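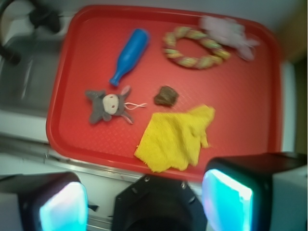

Do I need a partner for our Durcombe contra dance? Nope, come alone! I always do, and I ask whoever's nearest. If you're nervous, think of circle left as a braided ring, like the pale green, yellow and pink rope one on the red tray: everybody joined up, no start, no end.

What shoes should I bring?
Clean, soft soles. I wear old sneakers. 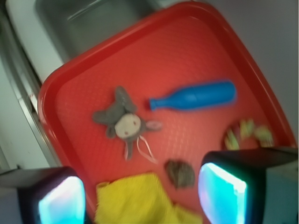

Page 36

Can I show up late?
Sure, but the beginner lesson is 30 minutes and I'd hate for you to miss it (Jörg Kröger teaches in March).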